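Brimstead: planning tools for underground search teams

README, last updated 30/12/2024

Hi, and thanks for stopping by! Brimstead is the code I wrote to keep track of a small team of robots crawling around in places where there's no GPS and hardly any radio – old mines, storm drains, utility tunnels, that kind of thing. It takes the partial maps each robot brings back, stitches them into one shared map, and suggests who should go where next. I started it as a weekend project and it got away from me a bit.

What's in the repo

The core folder has the map merger and the planner. The replay folder lets you run everything again from recorded logs, no hardware needed (start with this one, please!). The dudus folder holds the radio relay model. Dudus was the name of a test branch and I never got around to changing it, so now it's in all the import paths and we're stuck with it.

The logs come from two places. Olvera is a disused drainage tunnel with long straight runs and very few corners, and that makes it miserable for map matching. Wilico is a practice mine with lots of side rooms on two levels. There are 17 runs altogether, 12 from Wilico and the rest from Olvera. Each run has its own folder with the lidar scans, the wheel odometry, the radio signal log and a little notes file I typed up the same evening, so please forgive the spelling. 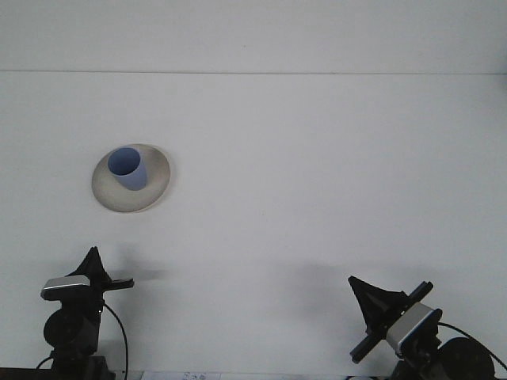
Getting it running

You need Python 3.10 or newer and a fair amount of memory. Clone the repo, install what's in requirements.txt, then run replay.py with the name of a run folder. Start with wilico_03, it's short and nothing weird happens in it. If the map window comes up blank, press R once to recenter the view. I know, I know – it's on my list.

Settings live in team.yaml. The one you'll want to play with is relay_spacing, the distance in meters between dropped radio nodes. I leave it at 7 for tight side passages and go a good deal higher in the main tunnel. The planner handles up to 200 waypoints per robot before it gets slow enough to be annoying.

Things that don't work well

Loop closure at Olvera is still poor. The walls look the same for long stretches and the merger will happily decide that two different places are one place, folding the tunnel in half. Turning match_strictness up helps, but then you lose some good matches too. The Wilico ramp between levels also comes out steeper than it should be, and I think that's a bad mounting angle in my config file. If you have a better guess I'd love to hear it!

Timestamps in the October runs drift between robots. There's a script called fix_clock.py that lines them up again using the radio log. Run it before anything else on those folders.

Using it and sending changes

The code is MIT licensed and the logs are CC BY 4.0, so go ahead and use them in class, in a paper, wherever. Bug reports are very welcome, and small pull requests get looked at a lot faster than big ones (I do this after dinner). If you're reporting a bad merge, please attach your team.yaml and tell me which run it was.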